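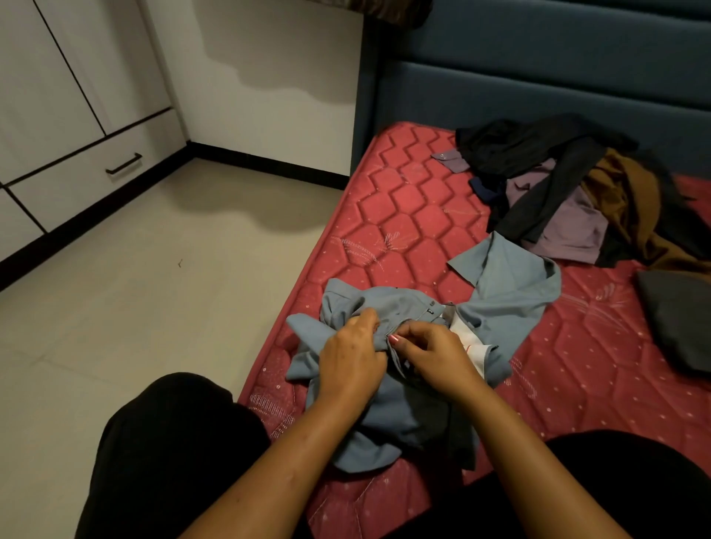
FOR IMMEDIATE RELEASE

Can a machine fold your shirts yet? Forar puts out its first chore report

SKUVCOMBE, January 2020 – Hi, I'm Anahera Baxter, and I run Forar, a small outfit that tests home machines and tells people whether to spend money on them. This Tuesday we're putting out our first full report on household chores, and I'm going to give away the ending: your vacuuming is in decent shape, your dishes are getting there, and your laundry is still yours. Sorry!

We picked chores by asking people what they'd hand over tomorrow if they could. We heard back from 296 households in and near Skuvcombe, and folding clothes came out on top by a mile, well ahead of bathrooms (I lost a bet over that one). So folding gets the longest chapter.

Most of that chapter belongs to the Vistton, the countertop folder we had in our shop all fall. You clip a shirt to the front, it pulls the shirt in, and a flat little package comes out of a slot at the bottom. When it works I could watch it all day. We fed it 573 pieces of clean clothing. It did nicely with T-shirts and plain dress shirts, got grumpy with anything thick, and wouldn't take small kids' clothes at all. And somebody still has to stand there, untangle each piece, button it if it needs buttoning, and clip it on straight. Nattawut Suwannarat, who ran our timing, found that the clipping took him longer than folding the same shirt on a table.

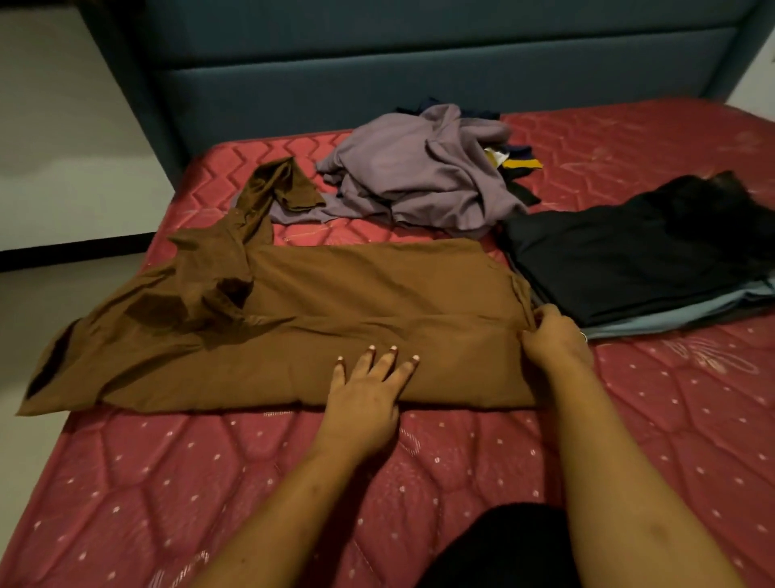 Folding is hard for a machine because cloth never sits the same way twice, and people fix that without noticing they're doing it. A dinner plate is a plate from any side. A shirt in a heap could be almost any shape, and the part you want to grab first may be underneath. Think about a brown garment that's already doubled over lengthwise, with one hand laid flat on the lower half and the other holding the end, while a twisted, sleeve-like length still runs off over the lavender thing behind it. A person feels how hard to press and how hard to pull. The machines we looked at mostly need somebody to sort that out before they start.

We looked at research arms too, the two-armed kind that pick up a towel, turn it, find a corner and try again. Paweena Tanasarn visited a workshop at Phetsri for us and came home impressed and a bit sleepy. A single towel can take minutes. She likes where it's going, and so do I, but you wouldn't want to wait on it with a family's wash.

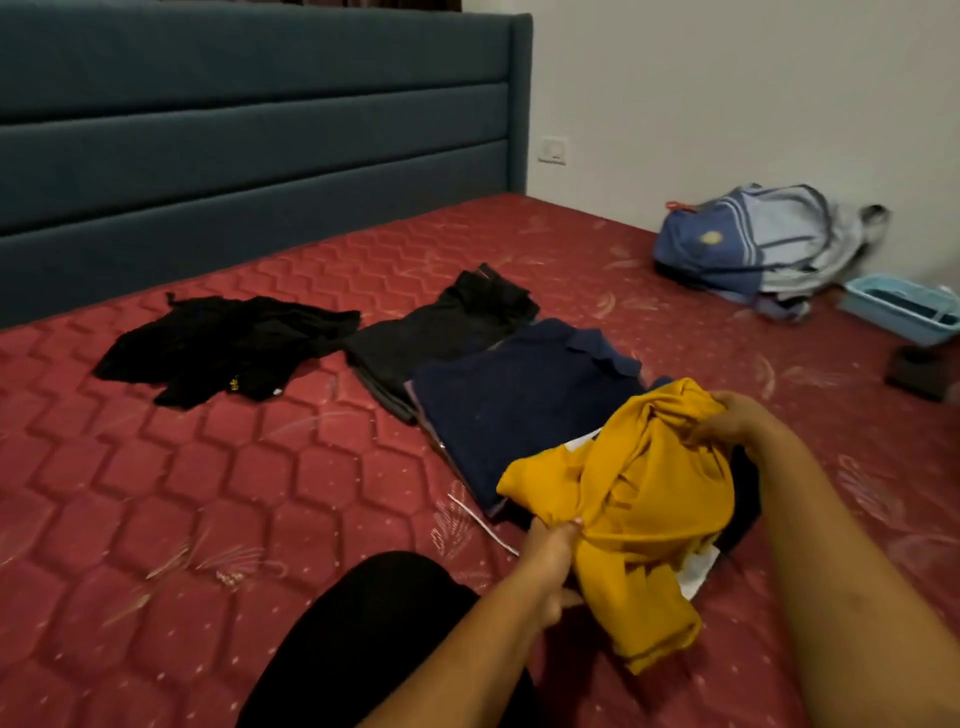

Should you buy a folding machine this year?

For most homes, we'd say wait. The Vistton makes some sense in a shop that folds one kind of shirt all day, and we say so in the report, but in a home with mixed laundry you'll spend your time feeding it and fold the leftovers by hand anyway.

Shop owners get their own section, written by Kamonchanok Srithong. She covers floor scrubbers, shelf scanners and ticket printers, and she's a lot kinder to the scrubbers than I would have been.

The report is free on our website, and we've printed 3000 copies for libraries and laundromats that want a stack. We'll run the folding tests again in April with whatever new software shows up by then. If you make a machine that folds, please send it to us! We have plenty of laundry.

Press contact: Fermín Quiroga, Forar, Skuvcombe. Review copies and test notes are available on request.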